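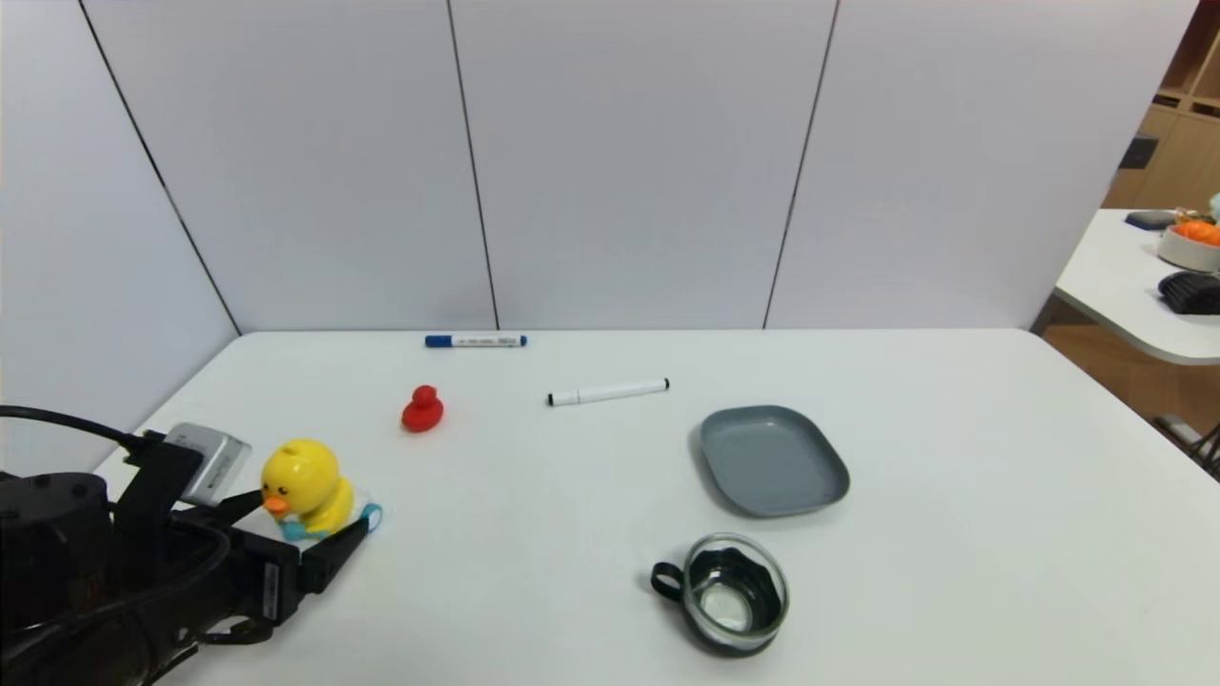 *The shared table, Friday, March 17, 2000. The yellow duck is the one with a slot on the head.*

**Topic: Small things on the shared table — one tray or no tray?**

**drerkon_desk** wrote:

Hello all. I hope this is the right section. In our place we have one white table with light gray panels behind it, and four groups of people use it during the week. Since January I try to keep a rule for the small things, and I do not succeed.

What lives there now: two markers (one blue cap, one black cap), a red rubber duck, a yellow duck, and a gray plate with raised rim. My proposal was that the markers always go on the plate. But every time I come back the markers lie far at the back, near the panels, and the plate is empty.

Is the plate wrong, or are the people wrong? The table is rented from Jorkent together with the panels, so I can not drill or glue anything.

**sulemana_fan** wrote:

The plate is wrong. A marker on a plate rolls against the rim and looks like somebody's lunch. Buy a cup and put them standing, caps down. I did this in our copy room and the markers stopped to travel.

**paperweight23** wrote:

I do not agree with the cup. A cup with two long markers falls over when a sleeve touches it. We had one and we picked it up from the floor every day. A low thing is better for a table where people lean over.

My opinion is that you have the tray in the wrong position. Look where the hand goes when the person finishes writing. If the person is standing at the front, the tray must be at the front also.
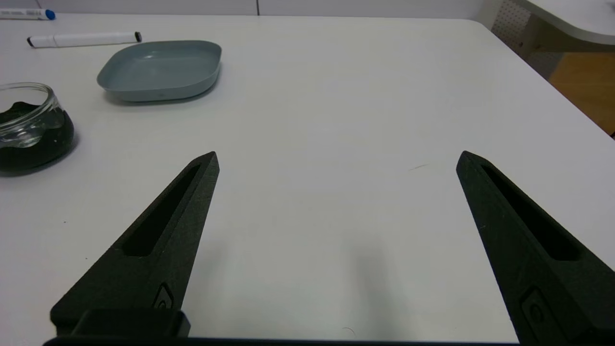 And please move the glass bowl with the dark stuff before you move anything else. If it is soil, as it looks to me, one push and you will clean the white table the whole afternoon. I know this from my own windowsill.

**drerkon_desk** wrote:

Thank you both. The bowl is a question for another group and I will ask them. I did not think about soil, I thought it was some kind of granules. I never put my finger in.

About the front position: I am afraid people will push the tray off the edge. But I can try for one week.

**mild_vinegar** wrote:

Can I ask why there are ducks? I don't say it to be rude. If I had to share a table, the ducks would be the first to go in a drawer.

**drerkon_desk** wrote:

The red one came with the table, I think. The yellow one is used by the Brivis people for small coins, for the coffee. If I put it in a drawer, I will have a much bigger discussion than the one about markers.

**sulemana_fan** wrote:

Then keep the ducks, but give each one a fixed place. Put a small piece of paper tape under it. Paper tape comes off clean, so Jorkent can not complain.

I made a list for our room, maybe it helps you. It is taped on the inside of the cabinet door:

1. Everything that writes goes in one place, and this place is not shared with food or drink.

2. Glass things stay away from the front edge. This is for bowls and also for cups, even if you only put it down "for a minute."

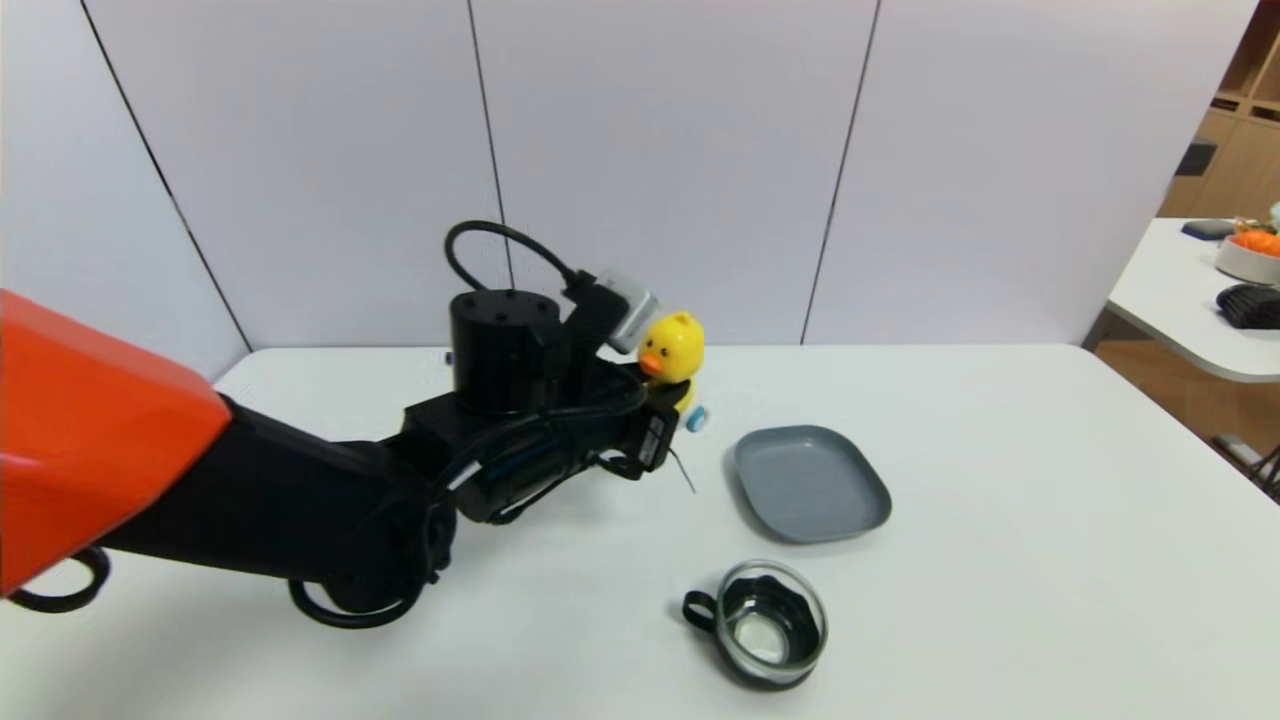

3. Things that are only nice to look at (yes, ducks) stand at the left side, in a row.

4. The person who leaves last puts back what is out of place. No notes, no reminders on the board.

**paperweight23** wrote:

Number 4 never works. The person who leaves last is always the same person, and after one month this person is angry. In our office it was me. Better that each group has one day.

With number 2 I agree completely. The clear cup with the black handle is exactly the kind of thing I would put back on a shelf. You have a wooden one with open compartments right there past the end of the wall.

**mild_vinegar** wrote:

I counted once what we spent on lost markers, because our manager did not believe me. It was over 700 in one year, in our money — and we are not a big office. So I understand why you care.

I still vote for the drawer.

**drerkon_desk** wrote:

I have now enough advice to make a decision. I will use the list with numbers 1, 2 and 3, and instead of number 4 I take the idea with one day for each group. The drawer I can not do, there is no drawer in this table.

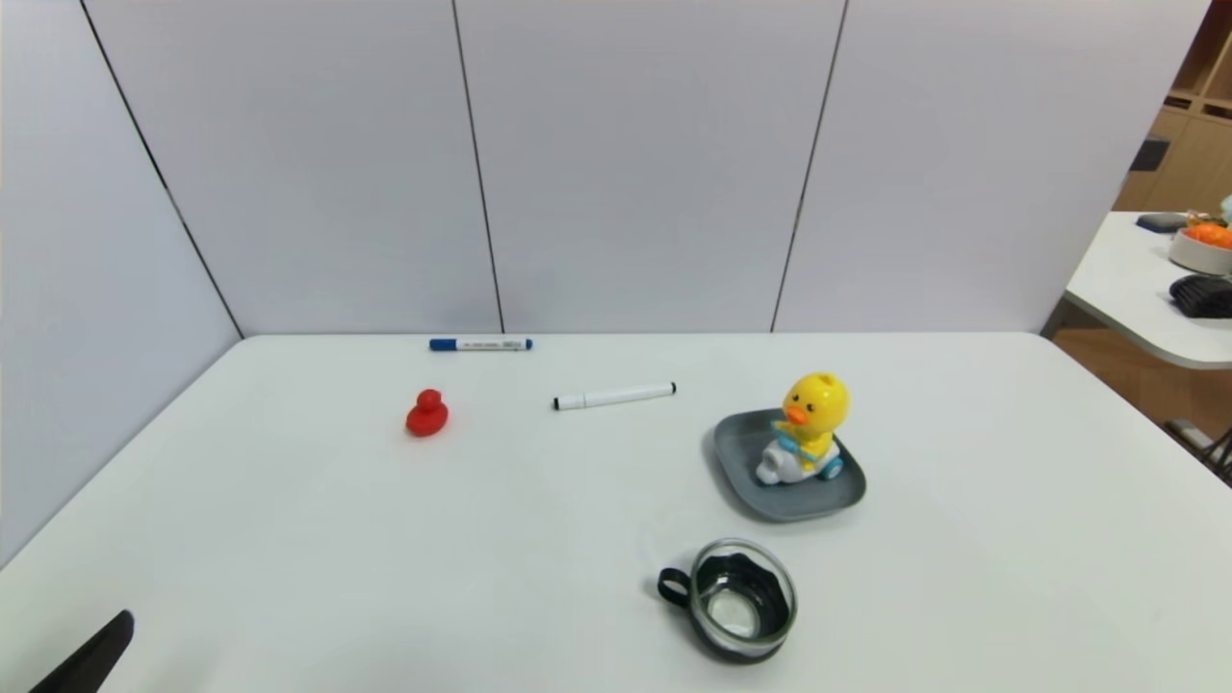

### One week later

**drerkon_desk** wrote:

A short report. The row on the left side is respected, more or less. The markers were on the plate on three days. The Brivis day was the worst, and they say that the plate is too far for them, so paperweight23 had maybe right about the position.

**sulemana_fan** wrote:

A cup would have been five days from five.

**paperweight23** wrote:

Or five days on the floor. Did you ask about the bowl?

**drerkon_desk** wrote:

I asked. No answer yet.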